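Home | Ask | Browse topics | My posts | Log in

Silver rings going black in the bathroom, what am I doing wrong?

posted by Lamduan Jaidee

Hi all. I have a small pile of everyday jewelry, nothing fancy, mostly silver rings and a few pairs of hook earrings, and since we moved in April it all goes dark so fast! At the old apartment I could leave a ring out for months. Now it's gray in a couple of weeks and nearly black in the grooves not long after that.

I keep everything in a little open dish on the bathroom shelf (I take my rings off to wash my face, so that's where they live). I've been scrubbing them with toothpaste, which my aunt swears by, and they do look better for a day or so. But one of the smooth ones is starting to look kind of cloudy, like an old spoon.

Also, one ring might be plated, I got it at a street market and there's no stamp inside. Can I clean it the same way as the rest? And is there some kind of box that helps or is that just a thing stores say? I don't want to spend a lot. The whole collection probably cost less than my winter boots.

Thanks in advance!

Oluf Ragnarsson

Stop with the toothpaste. It's gritty and that cloudy look is scratches. Get a polishing cloth. Don't wash the cloth, it takes the good stuff out.

Ditte Frandsen

Oh, I had this exact problem in my last place, so you get the long version, sorry!

It's the bathroom. Silver tarnishes from sulfur in the air, and damp air speeds the whole thing up, so an open dish next to a shower is pretty much the worst spot in the house. Hairspray and lotion don't help either. I moved mine to the bedroom and the difference was huge. I still polish, but maybe a few times a year instead of every other weekend.

For cleaning, what I do now:

- Warm water with a drop of plain dish soap, and a soft baby toothbrush for the grooves. Put the plug in the drain first (ask me about the earring I lost).
- Rinse well and dry completely with something soft, then leave everything on a towel for an hour before it goes back in any kind of box. Closing up damp jewelry undoes all your work.
- Polishing cloth for whatever is left, straight back and forth and not too hard. I use a Tremier one and it's lasted me ages, but any silver cloth from a jewelry counter is the same idea.
- For really black plain silver you can do the foil and baking soda trick: line a bowl with foil, shiny side up or down makes no difference, add a spoonful of baking soda and hot water, and let the silver touch the foil for 2 minutes. It will smell like eggs. Skip this for anything with stones or glue, and skip it for pieces that are meant to be dark in the details, it strips that right out.
- Anything you suspect is plated gets soap and water only. Plating is thin, and once you rub through it there's no fixing it at home.
- Find a container with a lid. You don't need to buy one, an old candy or gift tin is great, with a bit of foam in the bottom so things don't slide into each other and scratch. Keep the silver apart from the other metals if you have the room. 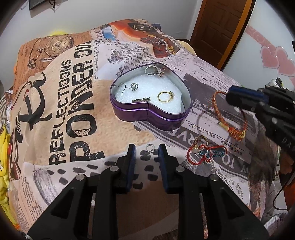

- Toss in an anti-tarnish strip if you want to be thorough. They're cheap and you just swap them when the package says to. A silica packet from a shoebox is good for the damp part too.

And wear them! The ring I have on every day hardly ever needs cleaning, it's the ones that sit around that go dark.

Chih-ming Tse

Agree with most of the above, but I'd be careful with foam if you don't know what it is. Some foam and rubber gives off sulfur and makes tarnish worse. I had a drawer insert that turned a bracelet black by summer. If your stuff goes dark faster in the box than out of it, that's your culprit, so lay a piece of plain cotton over it or put each piece in a small zip bag with the air squeezed out.

For the cloudy ring, a jeweler can buff it. Mine did one on a Tuesday while I waited.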